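4. Pairing the Nimeo goal sensor and setting the match clock

Read this section before the first league fixture. Prieto's sales sheet says the set-up "takes care of itself." It does not, and a referee who trusts it will spend half-time arguing with both benches.

What you need: the Nimeo unit, the Basex receiver, the match ball, and the code card from the box.

1. Charge the Nimeo unit overnight. The battery is rated at 4000 mAh, which sounds generous until you run it through extra time on a cold evening. Treat the charge display as an opinion.

2. Fix the receiver to the back stanchion of the goal, never to the crossbar. The printed leaflet shows the crossbar. The leaflet is wrong.

3. Switch on the receiver and wait for 2 short beeps. One long beep means it has found somebody else's pitch. Switch it off and start again.

4. Open Prellalport on the fourth official's tablet and enter the code from the card. Choose "New fixture," then the age group. The age group sets the length of each half, so check it against your own league rules. The default for under-10s did not match ours.

5. Roll the ball over the line 9 times, at different spots between the posts. The tablet should log every one. The supplier considers one miss acceptable. We don't, and we suggest repeating the step until the log is clean.

Note: A ball resting on the line should not register. Try it anyway.

6. Set the clock to count up. Stoppage time has to be added by hand, whatever the "Auto" button claims to do. 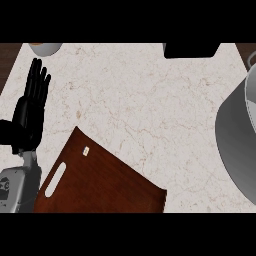 7. Lock the tablet before kick-off. An unlocked screen will accept a goal from anyone's thumb, including a substitute's.

Caution: Do not update Prellalport on match day. The August update cleared the saved fixtures on our tablet, and the help page still calls this "improved storage."

Caution: The sensor is an aid. If the log and the referee disagree, the referee's decision stands - write both down on the match report and send it in as usual.

8. After the final whistle, export the log before switching off the receiver. Done in the other order, the second half tends to go missing. If that happens, see section 9, though it mostly tells you to contact Prieto.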